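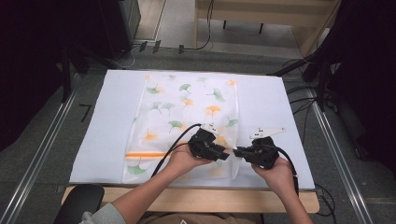

According to Rasmus Org, the hard part of folding is to know where the cloth ends. A motor can repeat the same movement all day, he said, but a piece of thin fabric never lies the same way two times, and the software has to decide again each time where an edge is and where a print only looks like one.

Flelletance, a developer of planning software for two-arm manipulation, announces the release of Hivard 5, the new version of its tool for preparing, checking and replaying demonstrations made with hand-held grippers. Hivard 5 is available from May for all customers with a current license. The first user is Dollard, a textile service company, which has tested the software since the beta stage.

With hand-held grippers, a person does the task with his or her own hands, and the recorded movement becomes the material from which a control policy is learned. The method is quick on the table, but it has moved much of the work to the time after recording. Two streams of gripper positions must be brought to one clock. Jaw openings must be matched with what the camera sees. Bad takes must be found before they go into training, and until now this was mostly done by eye.

Hivard 5 takes over a large part of this work. The new alignment module reads both grippers and the head camera together and corrects the time difference between them without a clap or a light signal at the start. In the tests at Dollard, 4,000 takes were aligned in one night run, and 49 were sent back to an operator for a decision. In the earlier version, each take had to be opened by hand.

The second new part is the edge model. Printed and translucent fabrics have been a known problem for perception software. The color of the table comes through the cloth, and a stripe or a leaf can be stronger in the image than the hem itself. The edge model of Hivard 5 follows the border of the cloth over the whole take and keeps it also when a hand or a gripper covers it for a moment. Where the model is not sure, it marks the section in gray on the timeline and does not guess. The operator can accept the section, correct it with two clicks, or leave it out.

The third part is a planner for both arms. When two gripper tips come close to each other, as is normal when a corner or a fold is passed from one side to the other, a movement that was easy for human wrists may be impossible for a robot. Hivard 5 checks each take against the arm model of the customer directly after recording and shows the places where the arms would collide or reach a joint limit. The person who recorded the take can then repeat it while still sitting at the table.

"We did not want to make a tool only for researchers," said the product team at Flelletance in a joint statement. "The people who record at Dollard know fabric very well, and they should not need to know what a quaternion is. If a take is not usable, the software must tell them in a normal sentence."

Error messages were therefore written new for this version. There are 28 of them, and each names the gripper, left or right, the moment in the take, and what can be done next. The messages are delivered in English and can be translated by the customer in a simple text file.

Hivard 5 reads projects from the previous version. Projects are converted when they are opened for the first time, and a copy of the old file is kept in the same folder. Customers who have written their own import scripts should note that the field for jaw opening is now stored in millimeters and no longer as a percentage. A conversion script is included in the installation.

An interface to the Thoroddsen motion controller is also included. Support for further controllers is in preparation and will be announced separately.

Availability

Existing customers receive the update through the license portal. A trial version with all functions, limited to one workstation, can be requested from the Flelletance sales office. Online introductions to the edge model and the planner are free of charge for license holders, and registration is open in the same portal.

About Flelletance

Flelletance develops software for perception and motion planning in two-arm handling of soft materials. Its products are used in textile service, packaging and laboratory work.

Press contact: Flelletance, Press Office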